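El manual de la pinza Vedus aseguraba que el montaje llevaba 80 minutos. En octubre yo ya le había dedicado tres semanas y un juego de llaves Allen, que terminó en el desagüe del patio.

La había comprado por correo a una tienda de Nanance que vendía de todo: motores, juntas, flores de plástico. Venía sin cables. Escribí para reclamarlos y me contestaron que los cables eran «una decisión del usuario». Tomé la decisión de comprarlos en otra parte, por más de 200, y de no contarle la cifra a mi mujer, que la encontró esa misma noche en el bolsillo de mi chaqueta.

—¿Y esto qué va a hacer? —preguntó.

—Coger fruta.

—La fruta ya la cogemos.

No supe qué responder a eso. Mi suegra, que estaba de visita y no se perdía una, opinó que al menos no bebía.

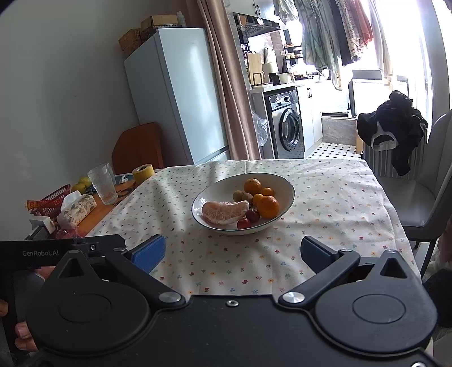
El plan era sencillo. Primero yo le enseñaría a la pinza, a mano, cómo se agarra una cosa redonda. Después el brazo, que seguía en el garaje sin hombro, lo repetiría solo hasta el fin de los tiempos. Al programa le puse Tazi, como una perra que tuvimos, y heredó su carácter: atendía cuando quería y confundía el cariño con la presión.

En el intento 87, Tazi declaró por la pantalla del portátil que la tarea estaba «completada con éxito». Yo ni había empezado. Lo anoté en el cuaderno igualmente, con buena letra, pues andaba escaso de éxitos.

—En Prestdale hay un hombre que arregla persianas —dijo mi mujer desde el pasillo—. Se gana muy bien la vida.

—Esto es otra cosa.

—Ya lo veo.

Mi suegra se sentó a mi lado, me pidió que le dejara probar y cerró los dedos de la máquina con una delicadeza que yo no le conocía. Tazi pitó dos veces. Era un pitido nuevo, que no figuraba en el manual.

—¿Qué ha dicho? —preguntó ella.

—Que quiere que siga usted.

Me quitó también el cuaderno y pidió un café.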